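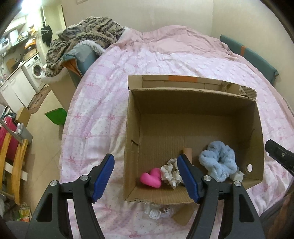 Hand-held grippers at work on a box of scrunchies and other small items.

Culik publishes first set of hand-guided sorting demonstrations, with its own doubts attached

15 July 2026 - Culik, a small group that tests methods for teaching household tasks to robots, today released Horobets, a set of 244 demonstrations in which people use hand-held grippers to handle small household items in and near a cardboard box. The set is open to anyone who asks for it. Culik makes no claim that a robot trained on it will be able to tidy a bedroom.

The idea behind this kind of teaching is simple and has been sold hard over the past few years. A person holds a gripper shaped like the one a robot would carry, does the chore by hand, and a camera on the gripper stores what it sees. No robot has to be present. Supporters say this makes good training data cheap. Culik set out to learn how much of that holds up in an ordinary home, with soft things on a soft surface.

"We keep hearing that if you can show it, you can teach it," said Ritu Bhatia, who led the work. "I would like that to be true. I don't think we have shown it, and I don't think most of the people saying it have either."

Horobets sticks to objects that tend to cause trouble. A plush scrunchie gives way when squeezed and springs back when let go. Clear plastic is hard for a camera to pick out against printed fabric. A quilt shifts under anything that leans on it. People deal with all of this by feel, and Bhatia's main worry is that the feel is the part a camera does not store.

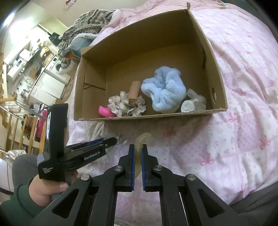
What the group found

Of the 244 demonstrations, Culik's reviewers marked 100 as clean enough to use without edits. The rest stay in the release, with notes. Common problems were fingers closing on the quilt along with the item, the gripper's own arms hiding what was being picked up, and demonstrators who changed their minds halfway through a reach.

Work with two grippers was harder to judge. With a tool in each hand, people often hold one still while the other does the job, and the reviewers could not always agree on whether the idle one was waiting, steadying something or simply being held. A robot copying that pause would have no way of knowing either.

Vira Holovko, who ran the review, is more hopeful than Bhatia, though only a little. "The good ones are very good," she said. "You can see a person work out how to take hold of something thin and bendy. I just wouldn't bet on a machine picking up the same lesson from the same pictures."

Culik has not yet run the data on a robot arm. That test is planned for December, with 3 arms and 4 item types, and the results will be published whether or not they flatter the method. Until then, the group asks that the set not be cited as proof that hand-guided teaching works in homes.

Availability

Horobets can be requested from Culik's press desk, along with the full review notes. Requests from students and hobbyists are welcome.

Recent releases

Culik and Drolon agree on shared format for review notes
Remote control or hand-held? A first comparison from the Prestel trials
Why we pulled our towel-folding results
Culik opens requests for test items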